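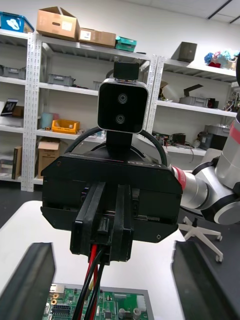
Gripper, stereo camera and leads, board below.

Zikcombe student robotics project: bench inspection, harness task
Checked by: Ruoxi Cai
Date: 2022-11-16
Marks: OK / NOT OK / SEE COMMENT

1. Emergency stop within reach of both operators
OK. I asked each of them to hit it without looking. One missed.

2. Arm speed limited for student use
SEE COMMENT. The limit is set in software and the team says it can't be changed by accident. I have heard that before, at Lestden, where somebody changed it by accident. Write the setting on the run sheet every session.

3. Floor leads

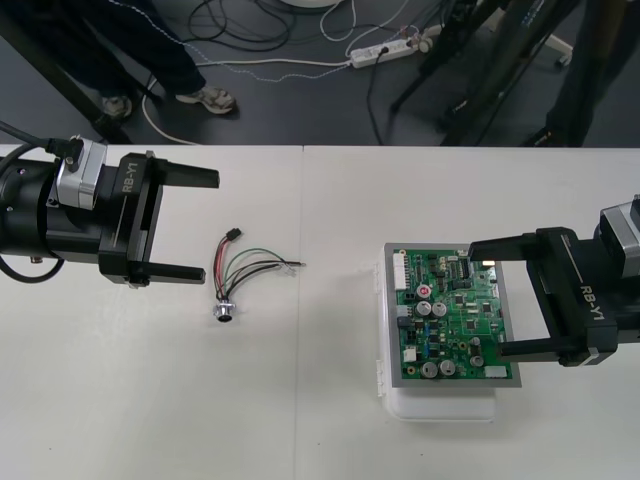 NOT OK. Anyone walking round the back of the bench has to step over them, and "we know where they are" doesn't count as a control. Cover strip or reroute before the next session. The power strip wants fixing to something.

4. Board isolated from mains before handling
SEE COMMENT. I was told yes. I'd like a tag on the plug saying yes. The Verschueren worksheet asks for one and the box was ticked, but I couldn't find a tag.

5. Harness and connectors

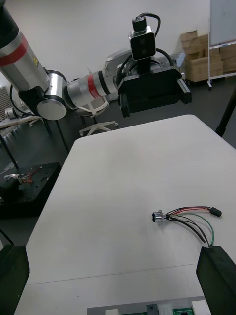 The team's plan claims 1,000 insertions on one harness before it is replaced. I don't believe it, and the 4,000 in the January draft was worse. Wires fail at the back of the connector, and on this one the red and black pair goes off one way to its small black plug while the green goes another, so the strain won't be shared. Inspect every 200 and bin it at the first nick.
NOT OK until the plan is rewritten.

6. Board support
SEE COMMENT. The frame sits on a plastic box. Fine for a light push, but I want to see it fastened down. Holding it with the second arm is clever and also means two machines can go wrong over the same board.

7. Pinch points
OK, on condition that hands stay off the table while the arms are enabled. All 16 students have signed the sheet. Signing is easy, so ask them again out loud.

8. Cables on the arms 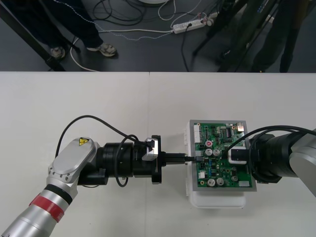
Plug and socket, second arm on the board. Note cable loops at both wrists.

SEE COMMENT. Run both arms through full travel at low speed and watch the loops for snagging. "It hasn't caught yet" was the answer I got.

Result: not passed. Items 3 and 5 to be cleared, then call me back.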